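Desktop computer disassembly

Desktop computer disassembly is the opening of a tower and the removal of its parts, for repair, reuse or scrap. The tower is laid on its side and the side panel taken off, which exposes the motherboard, the memory slots and the cables, the last arranged by someone who never expected company. 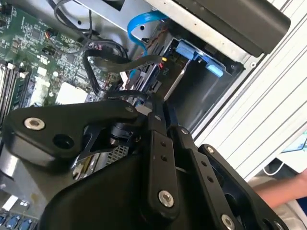
Which part should come out first?
Memory is the usual choice, as it is held by a latch at each end and needs no tools.

The processor demands more patience. Its socket is closed by a metal frame and a lever, and the pins are easily bent by the overconfident. The Eken handbook gives the job 2 pages and the word "gently" 6 times. 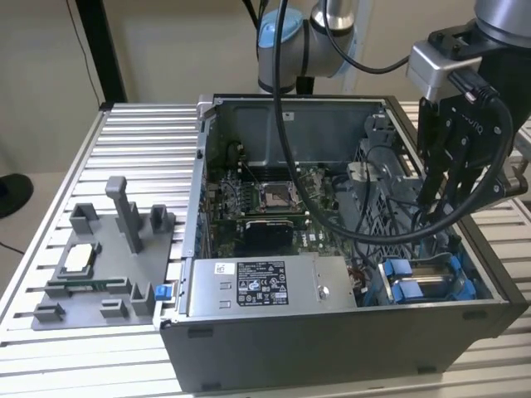

Gebremedhin Zeleke objects that the handbook gets the order wrong, and that drives should leave the case before anyone touches the processor.

Removed parts are best put in a tray with a place for each. The older Liletthorpe method, a saucer, works until the saucer is moved.

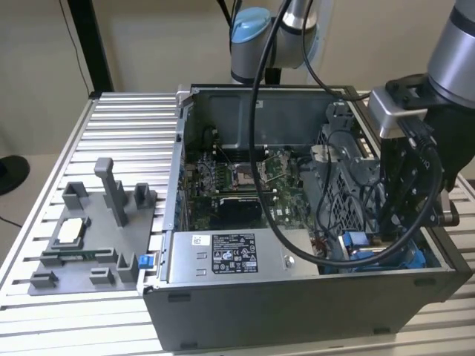 Screws are a separate matter. The Zatwood repair shop kept a jar of 300, all of them nearly the right size.

Cables are unplugged by the connector, never by the wire, a rule most people learn one wire late.
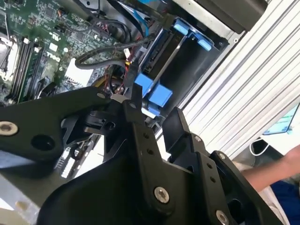

Reassembly follows the same steps backward, and is generally described in less detail.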